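Tromari Water Softener: Frequently Asked Questions

What does the softener do?
It removes calcium and magnesium from mains water by passing it through a bed of resin beads. The hardness stays on the resin until the unit rinses it off with salt water. This rinse is called regeneration.

How often does it regenerate?
The Tromari is metered. It regenerates after 1,423 litres at the factory setting, which suits moderately hard water. In harder areas the figure should be reduced using the dial on the control head. Turn the dial only while the unit is in service mode.

Which salt should I use?
Tablet or block salt, depending on the cabinet. Do not mix the two. Table salt and road salt will clog the brine valve.

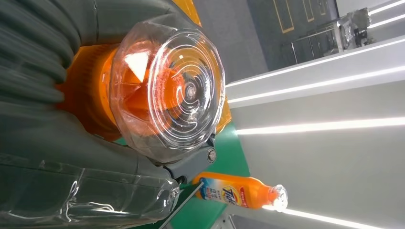 The brine valve itself needs cleaning once a year. Close the inlet, open the bypass, release the pressure and lift the valve out by its cap. Rinse in clean water only -- descaler damages the seal.

Can I drink softened water?
We recommend keeping one unsoftened tap in the kitchen for drinking and for making up baby feeds. Softened water contains more sodium than the supply it came from.

Will it reduce my water pressure?
Slightly. If the flow drops sharply, check that the bypass is fully closed and that the inlet hose is not kinked.

What is the difference between the Vutton and Mernerine heads?
The Vutton head is mechanical and needs no power. The Mernerine head is electric, keeps its settings during a power cut and shows the litres remaining.
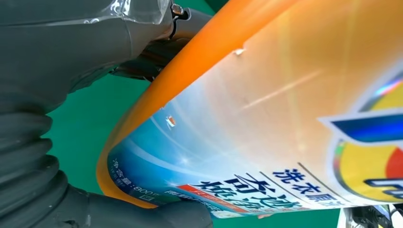 Both heads fit the same resin vessel and can be exchanged without draining it. Part numbers are 1,122 for the mechanical head and 1,000 for the electric one. Order the gasket separately.

How long does the resin last?
Typically 9 years on chlorinated mains water. Iron in the supply shortens this.

Who do I contact about servicing?
Etenesh Teshome, Chraibi service desk. Please quote the serial number inside the cabinet lid.

Page last revised 4th October.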